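Thread on what I did to the cables on our bin picking cell this July. Small job, took most of two afternoons, and I wish I'd done it in the spring. The cell is called Grolla. One arm, one bin, mixed small parts.

Background first. Grolla stopped on us every few hours with a lost signal from the tool. Clear the fault, press start, and it ran again. When a fault clears that easily people get used to it. I got used to it too.

We log every stop in Lastness with the pick number and the joint angles. I hadn't looked at the angles at all. I'd only been reading the text of the fault, and the text was the same every time.

Chibuzor Danladi sorted the stops by wrist angle one evening and sent me the list. Nearly all of them were at one end of the wrist's travel. A fault that cares about angle is usually a cable.

So, first job: find out which cable. Drives off, lockout on, key in my pocket. Then hands on the harness from the base up, feeling for flat spots, soft spots, anything sticky.

The base was fine. So was the elbow. At the wrist I found one thin signal wire where the jacket had gone dull and soft over a length as long as my thumb. You could fold it there without any push back.

Put a meter on it and bent it by hand. Good, good, open, good. That was the fault. The other wires in the same run tested fine, but they had lived the same life, so I replaced the set.

If you do this, bend the wire the way the robot bends it. I first tested it hanging straight and it passed. It would have passed all day.

Next question was why it failed there. A new wire on the same path gets you the same fault in a few months. I put the arm in slow manual and jogged the wrist from one end to the other and watched the slack.

The slack was in the wrong place. There was plenty of it lower down and almost none across the last joint. When the wrist turned out, the wire went tight over a tie, and when it came back it kinked at that same tie.

The tie was mine. I put it there last year to tidy things up. I had pulled it tight and cut the tail flush and felt good about it.

Ties on a moving harness should hold the bundle without squeezing it. If you can't slide the bundle a little by hand, the tie is too tight. I now use hook and loop wraps anywhere that moves and keep plastic ties for the parts that don't.

New wire came from Afolabi, fine strand, rated for flexing. Ordinary hookup wire will work for a while in the same spot, and then you'll be back doing this job again. Check the bend radius on the data sheet and leave yourself more than it says.
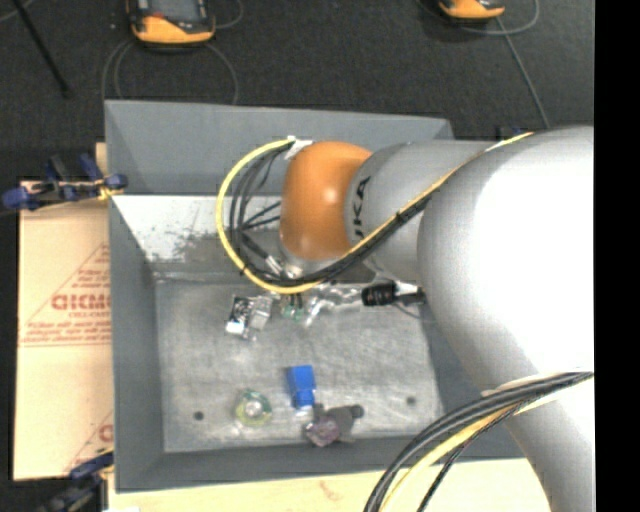 Routing at the wrist is the part I get asked about most. The heavy cable and the thin wires move differently, so I don't want them tied to each other across the joint. The yellow one gets its own loop, from the top of the orange cap around the side. The thin black ones hang under the cap, and that's where I look hardest, because anything dangling over a bin can snag on what's in the bin.

How long should the loop be? Jog to the worst angle in each direction and look at it both times. At full stretch it should still have a curve in it. At the other end it shouldn't reach anything it can rub on.

I cut the first new wire too short. Looked perfect with the wrist at home. Went tight two thirds of the way out. Cut another one longer and kept the short one for the bench.

Too long is a problem as well. A long loop swings when the arm stops hard, and a swinging loop will find a corner to catch on. Ours touched the bin wall on fast moves until I took some back.

I mark each cable with a paint pen where it enters a wrap. One thin line across cable and wrap. If the line on the cable and the line on the wrap don't meet next time I look, the cable has crept and I know which way.

Leave the pen marks alone when you clean. Nest Skyrme wiped all mine off the first week with solvent, which was my fault, as I hadn't told anyone what they were. There's a note on the cell door now.

Connectors. I had the wrist connector apart anyway, so I cleaned the pins, checked for any that had backed out, and put a new seal in. One pin had lifted a little. It wasn't causing the fault. It would have sooner or later.

Don't let the connector carry the weight of the cable. Clamp the cable close behind it so that any pull lands on the clamp. This is in every manual and I still see it skipped, including in my own work.

Then the bin itself. With sloped walls most things end up on the flat part, but anything tall can stand up and reach into the space where the wires travel. Flat parts lie low and don't bother anybody. Upright blocks do.

Two changes for that. I raised the approach height a little, and I changed the approach so the wrist comes in with the wire side facing away from the nearest wall. The second one helped more than the first.

Raising the height costs time on every pick. Not a lot. Titilayo Tamuno worked it out and asked me to give some of it back, so we met in the middle.

Payload, while I'm here. Parts on this cell go up to 200 grams. The tool data in the controller was still set for the old harness. New wires and a different clamp don't weigh much, but they sit far out on the wrist, so I measured again and entered the new numbers.

If you skip that, the arm will probably still run. What you may see is a collision stop that shouldn't be there, or one that should be there and isn't. Take the ten minutes.

Restart. Slow manual first, every taught position, one hand on the enable switch. Then auto at reduced speed with the bin empty. Then auto with parts. I watched the wires the whole time and paid no attention to the picks.

First run stopped early. Different fault, and it was me again: I'd left a cover screw half in and the door switch didn't like it. Sorry to everyone who came over to look.

Second run went 3121 picks before anything stopped it, and that stop was an empty bin. Before the rewire we didn't get anywhere near that.

I don't call it fixed yet. One good run tells me the wire is connected. Whether the path is right I'll know when I open the wraps later in the year and see what the jackets look like.

Checks from here on. Every 2000 picks the counter brings up a message and somebody looks at the wrist with the drives off. Pen marks, loop shape, any shine on the jacket. It takes less time than walking over there.

A shiny patch means it's rubbing. Dull and soft means it's being bent too tight. Dust stuck in a line usually means a crack you can't see yet. Write down which one and where.

We also keep one full spare harness made up, tested and bagged, hanging inside the cabinet door. Label on the bag has the lengths from the jogging test. The old spare was made to the drawing, and the drawing was wrong at the wrist.

I've redlined the drawing. Engelbert Gasser has the master copy over at Vellen and says it'll be in the next revision. Until then the marked-up print is taped in the cabinet, so please don't build one from the PDF.

Somebody asked why I don't run everything inside one big sleeve. I tried it on another cell. It looks neat and you can't see a thing. The first you hear of a bad wire is the fault. On a cell that gets its bin changed this often I'd like to be able to see them.

If yours works around coolant or chips then yes, sleeve it. Ours is dry and the worst we get is dirt off the parts, so the open run is fine.

Also asked: why not go wireless at the tool and lose the thin wires. It would still need power out there, so there'd be a cable to look after either way. I might try it when the tool gets replaced.

Tools I used, for the person who wanted a list: meter with clip leads, crimper with the right die for these pins, pin extractor, side cutters, hook and loop wrap, white paint pen, small mirror, headlamp. The mirror was for the back of the cap, where I can't get my head in.

Things I'd do sooner next time: read the joint angles in the log, replace the whole wire set at the first bad one, and take a photo of the old routing before cutting any ties. I forgot the photo and had to work out one of the crossings from the marks on the old jackets.

Jummai Idahosa is doing the same job on the second cell next. That one has a longer reach and an extra air line, so the lengths above won't carry over. The jogging test will. I'll add her numbers to this thread once she has them.

Edit to the part about wraps: put the fuzzy side toward the cable. The hook side scratches the jacket. I had two of them on backward and turned them around this morning.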